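Ellari Basin Zinc Field

The Ellari Basin zinc field is a group of lead and zinc deposits worked, on and off and with varying degrees of enthusiasm, since the first surface finds at Cropper Ridge. It takes in two underground mines, Vuson and Cleson, and a shared concentrator that has been described in company reports as "temporarily configured" for most of its life. The field is a mid-sized supplier of zinc concentrate. It also yields a little lead, some silver, and a great deal of litigation.

Geology

The ore sits in flat-lying beds of dolomite, mostly as sphalerite with lesser galena. The main ore zone averages 9 meters thick at Vuson and thins toward the south, where Cleson was sunk on the assumption that it would do the opposite. Iron content is low, a quality smelters like and pay for grudgingly. Cadmium is present in amounts that are a credit or a penalty depending on who is writing the contract.

History

Early miners at Cropper Ridge were after lead and threw the zinc ore on the dump. Their successors bought the dump and did rather better out of it than the miners had. Underground work at Vuson followed once a rail spur reached the basin, 115 kilometers from the nearest port by the surveyed route and considerably farther by the one that was built.

Cleson opened during a run of high prices and reached full output in time for the end of it. The mine has since closed and reopened twice. Each closure was announced as a period of care and maintenance, a phrase that in the basin is understood to mean pumps. The town of Ellari, which has no mine of its own, got the offices.

Uses of the metal

Most Ellari zinc ends up as galvanizing on steel for roofing, guardrail and fencing. A smaller share goes into die-cast parts and brass, and some is turned into zinc oxide for rubber, ceramics and sunscreen. Demand therefore follows construction fairly closely, and the rest of the economy with a polite delay.

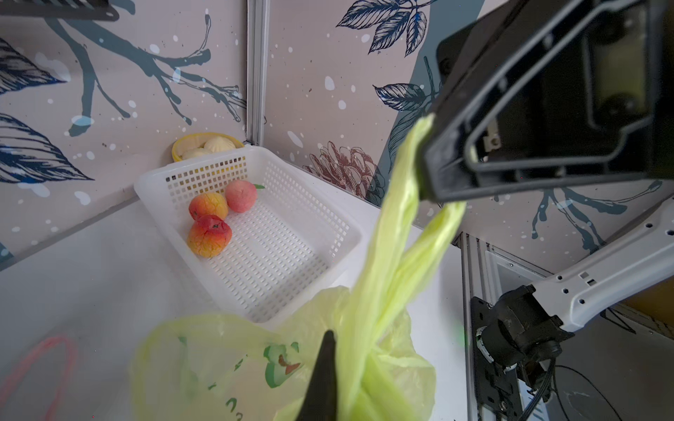

Yellow-green plastic bag, gripped by the handle.

Packaging makes up a minor outlet. Zinc compounds such as zinc stearate are used in plastics processing as lubricants and acid scavengers, in doses small enough that the trade press rediscovers the subject every few years. Forecasts of a boom in this segment have been made since the first Vuson expansion and remain forecasts.

Production and pricing

Vuson has a rated capacity of 2,368 tons of ore a day, and Cleson, when open, 1,739. The two figures are usually added together in presentations to investors, although the concentrator was never able to take both at once. Concentrate is sold under annual contracts with treatment charges set each November, after talks in which miners plead poverty and smelters plead the same.

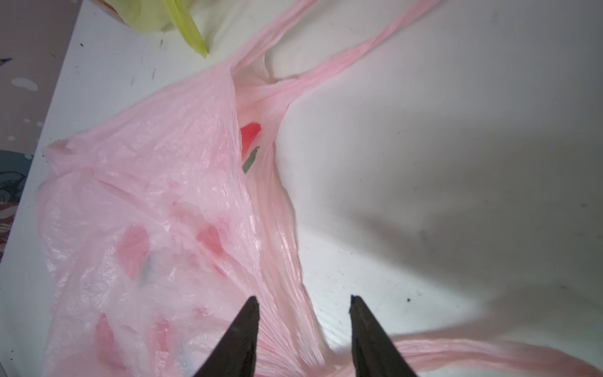 Treatment charges are the fee a smelter deducts for turning concentrate into metal, and they explain more about the field's fortunes than the zinc price does. When concentrate is scarce the charges fall and Ellari does well; when every mine is running they rise, and Cleson shuts. Consumers see none of this. At the far end of the chain, any zinc additive would be too small a part of the cost for a shopkeeper to notice what the smelters had charged that year. The builder buying galvanized sheet notices a little sooner, and complains.

Environment

Mine water at Vuson is treated with lime before release. The tailings pond at Cleson has been enlarged, relined and renamed, in that order. The old Cropper Ridge dumps, having been mined for zinc, are now under study for germanium, so their cleanup has been put off again.

Status

As of 9 March 2025, Vuson was in production and Cleson was on care and maintenance. A restart study was under way. Earlier restart studies are held at the Ellari offices, where they take up a shelf and part of another.

See also: Dolomite-hosted ores; Galvanizing; Treatment charge; Cropper Ridge rail spur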